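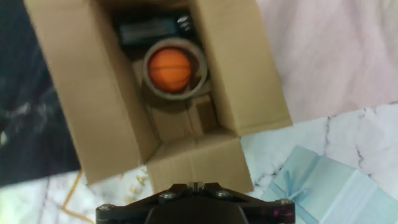
Wrist camera view: packing tape and the little basketball in the box

Which gripper for a small packing bench, on a tight budget?

Posted by skarnley_parcels, September 2019

We're a tiny gift shop and I've finally got the go-ahead to plan for a robot arm! It would pick small bits out of open cardboard boxes like the one in my photo. I have 2,000 for the gripper and camera together – the arm is a separate pot. Is that daft? Do I need one gripper for everything, or a couple to swap between?

benchtop_bee
Not daft at all, I love this sort of project! Start with one two-finger gripper and spend 300 of your money on spare fingertips and a decent cable. Before you buy, measure how wide it is with the fingers open and compare that with your boxes. Flaps get in the way far more than you'd expect. We bought a Palura and had to send it back for a slimmer one – 7 weeks' wait.

Ludotora
get suction

old_conveyor
Suction is great on flat lids but I wouldn't want it for a roll of tape with a ball sat in the middle. Ask Herrera if they still do trial kits, we had one in February and it saved us a bad purchase. If you end up wanting both types plus a quick changer, plan on 3,000. Keep some back for a lamp too, as box corners get very dark on camera.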